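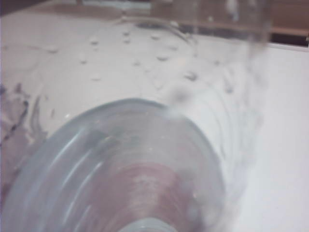
Regions Without a Seat

When the municipal assembly of Brarkska voted in January to open a permanent liaison office with the neighboring district of Skimitz, the decision attracted little attention outside the valley. The two districts belong to different countries and have shared a river crossing, a hospital and a labor market for two generations. They have never shared a formal voice in the decisions that govern all three.

The question of who speaks for border districts was taken up last winter in a series of public conversations hosted by the Gilbert Institute. The series brought together elected officials, legal scholars and journalists from both sides of the frontier, and drew an audience of 292 over its full run.

Killian Renaud, who chaired the opening session, set out the difficulty in plain terms. National governments negotiate cross-border agreements, and the districts affected are consulted late, usually in writing and with short deadlines. A revised bus timetable can require the signatures of two ministries. In the case of the Rusirine line, which carries commuters over the river each morning, approval of one additional stop took 17 months.

Apolline Baudry, a lawyer who has advised several border municipalities, argued that the present legal instruments are sufficient and seldom used. Districts may already form joint bodies with their own budgets and staff. Few do so, in her view, for want of political confidence. "The treaties leave the door open," she told the audience. "Our councils have been waiting for a letter inviting them to walk through it."

Gaëtan Besson took the opposite position. A joint body, he said, inherits every weakness of its members and adds a second layer of procedure. He would prefer to see border districts granted a guaranteed hearing in national parliaments before any agreement touching their territory is ratified. His proposal met with sympathy from the floor and some doubt from fellow panelists, who observed that a hearing carries no obligation to act.

The discussion turned more practical when Aleksi Hyvönen presented the results of his work on language in public services. Residents of Skimitz who seek treatment across the river are entitled to receive documents in their own language, although the entitlement is unevenly applied. Of 100 patient files he reviewed with the hospital's consent, only 8 contained a full translation. Staff were willing – the budget for translators had simply been assigned to neither side.

Blandine Marchal, writing in the institute's review of the series, suggests that such cases make a stronger argument for shared administration than any appeal to regional identity. She notes that support for the liaison office in Brarkska came from councilors who otherwise disagree on most matters, including the future of the crossing itself.

The office will open with a staff of two and a mandate limited to health, transport and school enrollment. Its first report is to be submitted to both assemblies at the same time and in both languages. Whether the national governments will be asked to respond remains under discussion.

The Gilbert Institute has confirmed that a second series will be held next winter in Skimitz, with sessions devoted to taxation and housing. Admission will be free, and simultaneous interpretation will be provided.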